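20 June 2021

I meant to have the hall closet finished by lunch, and of course I was still sitting on the floor in there at 4, with my knees complaining and a cup of tea gone cold beside me. Bok-nam Hwang called in the middle of it (she always knows when I've got my hands full!) and we talked far too long about her garden and whether I should keep the winter coats where they are until November.

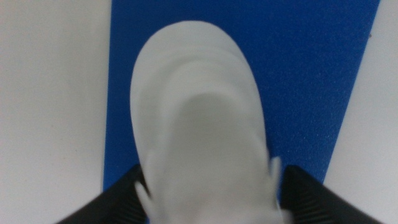
I do love sorting small things, I must say, much more than coats. There were scarves I'd forgotten, and a program from 1991 with Tae-yang Yeon's handwriting down the side, and I read every word of it instead of working. Then I got to thinking about slippers, and how I'd like something soft and white with a rounded top, against a good strong blue like that mat, just to cheer the hall up a little. The shelf is done, anyway, and one box. The other five boxes can wait until I've had my supper and a proper sit-down.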